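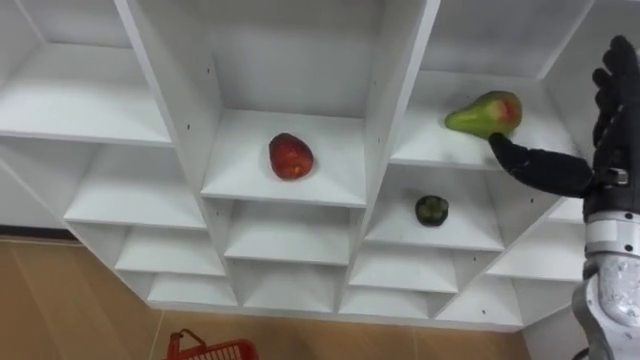
Ticket: Levness cube shelving, fruit will not stay at the back of the cubbies

Opened: August 2020
Opened by: Rochelle Nguyen-Tran
Site: Womley, ground floor pantry
Assigned to: Ostap Hladun
Product: Levness open cube unit, white
Priority: Normal
Status: Closed

Description of problem

We use the white cube unit in the pantry for loose fruit. Round fruit comes forward in the middle cubbies. I put a piece at the back, leave the room, and by the time I get back it is near the front edge. Twice it has been on the floor. Pears are better because they lie on their side, but they swing around so the narrow end points a different way than I left it.

Photo attached with a red one in the center cubby and a pear in the one to the right of it. Please look at the red one, it is the position I keep finding them in, close to the front and slightly left.

What I have tried so far: wiped the cubby floors with a damp cloth and dried them, moved the heavier fruit lower down, pushed the unit back against the wall. No change from any of it.

I would like to know if this is a fault in the unit or in how it was put together. It was assembled by our own people and I don't have the instruction sheet.

Comment, Ostap Hladun

Thanks, got the photo. A few questions before I come out.

Is the unit standing directly on the floor tile or is there a mat under any part of it?
Does the same thing happen in the lowest row?
Were any panels left over after assembly? There should be none.
Can you put a small spirit level in the center cubby, first front to back and then side to side, and tell me which way the bubble goes?

The small holes along the panel edges are normal and don't need anything done to them unless there is a fitting sticking out or one has been missed. I can't judge that from the photo.

Comment, Rochelle Nguyen-Tran

No mat. It stands on the tile.
Lowest row is fine, fruit stays put there.
No leftover panels that I know of. There was a bag with some fittings in it, which is in the drawer.
Front to back, the bubble goes to the back. Side to side it goes a little to the right.

Comment, Ostap Hladun

The bubble goes to the high side, so the center cubby is low at the front and low on the left. That agrees with where the fruit ends up.

The lowest row being fine suggests the tile is not the main cause. If the floor were off, every row would lean the same way. More likely one or more of the cubby floors above it is not fully seated at the back. Please keep the bag of fittings, I will want to see it.

In the meantime keep round fruit in the lowest row. Pears can stay where they are as long as you lay them down with the wide end toward a side wall.

Comment, Chinyere Tamuno

I order for the pantry, so adding myself to this. Can we please not put all of the round fruit in the lowest row for long? It gets kicked when people bring the cart in. I have thrown out bruised fruit twice already and the delivery is bigger next time.

Also, is there a liner we could use? I have a roll of the ribbed drawer liner from Atier. It is 1000 mm long and could be cut down.

Comment, Ostap Hladun

A liner will slow the fruit down but it won't fix the slope. Hold off until I have been. If you line it first I can't see how the panels sit.

For planning: the clear depth of a cubby on this model is 200 mm, so if you do line them later you can cut straight across the roll.

Site visit notes, Ostap Hladun

Fruit removed to the counter before starting. Unit pulled away from the wall.

Checked the tile with the long level. Slight fall toward the door, well inside what the unit can take.

Checked each row. Lowest row level. Row above it level. Center cubby low at front left. The cubby to its right also out, by less. Upper row follows the center one.

Cause found. The divider on the left side of the center cubby had been fitted upside down. On this model the edge holes are not the same distance from both ends, so an inverted divider still goes in but holds the cubby floor lower at the front. Whoever built it then could not get the rear fittings in, and these are what was in the bag in the drawer.

Work done:

1. Loosened the top panel and the fittings on both dividers beside the center cubby.
2. Took out the left divider, turned it over and refitted it.
3. Reseated the cubby floor until it met the back panel along its whole width. There had been a gap you could slide a card into.
4. Put in the rear fittings from the bag. All used, none missing.
5. Tightened by hand from the bottom row up. No power driver, the holes will strip.
6. Pushed the unit back and rechecked with the level.

Result: center cubby level both ways. Right-hand cubby level side to side, still a hair low at the front. Tightened the front fitting there a second time and it came up.

Test: put an apple at the back of each of the cubbies that had been out and left them while I wrote this up and had lunch. No movement. Opened and shut the pantry door hard several times. No movement.

Comment, Rochelle Nguyen-Tran

Thank you. I will leave the ticket open and watch it for a bit if that's all right.

One question. Can we put anything on top of the unit now? Somebody wants to stand the Courtois juicer up there.

Comment, Ostap Hladun

Please don't. The top panel is fine for light things such as paper bags or an empty bowl. A juicer shakes the unit, and you would have fruit moving again even with level floors. Put it on the counter. You have 800 mm free to the left of the sink, I measured while I was there.

Comment, Rochelle Nguyen-Tran

Understood, juicer is going on the counter.

Update after the new delivery: round fruit has stayed where it was put in all of the middle cubbies. One pear turned a little in the right-hand one, but it was a very round-bottomed pear and I may have bumped it when I was filling the cubby above.

Comment, Chinyere Tamuno

I have lined the right-hand cubby with the Atier liner and left the others bare. The pears sit better on it and it comes out for washing. I cut it slightly short at the front so that it doesn't curl over the edge.

Fruit is now spread over the rows again, with the lowest row for things that don't bruise.

Comment, Ostap Hladun

Good. A liner in that one is fine now that the floor is level. Lift it when you clean, crumbs and juice get under the ribs.

If fruit starts to creep forward again, check the rear fittings in the center cubby first. They can be turned by hand from the front. Anything more than that, reopen this ticket and don't start a new one, so the notes stay together.

Resolution

Divider fitted upside down during assembly. Refitted, missing rear fittings installed, unit rechecked. No parts ordered.

Copy of the Levness instruction sheet sent to R. Nguyen-Tran and taped inside the pantry door.

Closed by: Rhys Pirihi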